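The Bag

The robotics club at Gidcombe met after lunch in the long room with the white floor. By the second week of July only three members still came: Irja Koivisto, Harsh Upadhyay, and Rodel Sebastian, who was in the year below and did not say much.

They had entered the Prudstead Cup. The task that year was handling soft objects. Each team had to train its arm to pick up a paper bag and set it down inside a marked square without tearing it. Mr Lodhi had printed the rules and stuck them to the door. Two minutes a go, eight goes, best score kept.

"A bag is nothing," Harsh had said in the first week. "It weighs nothing."

That was the trouble. A block stayed where it was until you took hold of it. A bag moved when the fingers came near it. It folded up differently every time, and what the arm learned from one bag was no use for the next.

Irja did the teaching. She moved the arm by hand, closed the gripper, lifted, carried, let go. Harsh wrote down the number and whether it was any good. Rodel fetched the bag back and put it on the green cloth again.

They were on number 539 when the bag split along the bottom.

"That was the last one," said Harsh. "I'll have to go to Agarwal's."

Agarwal's was the shop by the bus stop. It was closed until four. Harsh sat down and looked at the clock, and Irja said they might as well stop for the day.

Rodel went to his rucksack. He took out his lunch bag, tipped two plums and a bread roll onto the windowsill, and brought it over. It was older than the others and had been folded and unfolded many times.

"My mum uses them all week," he said.

"It's too soft," said Harsh. "It won't count."

"The rules say a paper bag," said Rodel.

Irja went to the door and read them again. Then she came back and pressed the start button, and this time she let the arm work on its own. It came down slowly over the cloth. The fingers closed.
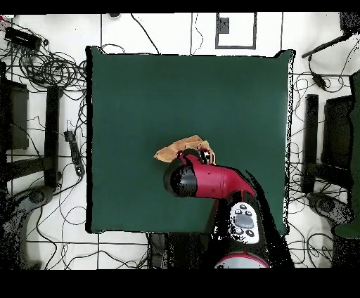 Vivek Nautiyal

None of them spoke. Harsh had his pencil on the paper but did not write anything. Rodel stood with his hands behind his back, as he had been told to on his first day.

"Is it holding?" he asked.

"Wait," said Irja.

The arm rose by a hand's width, and the bag went with it. It swung a little. Then the arm turned, went across to the square, and put the bag down with one corner over the line.

"Seven out of ten," said Harsh. He wrote it down. It was the best they had had.

"Again?" said Irja.

Rodel was already reaching for the bag.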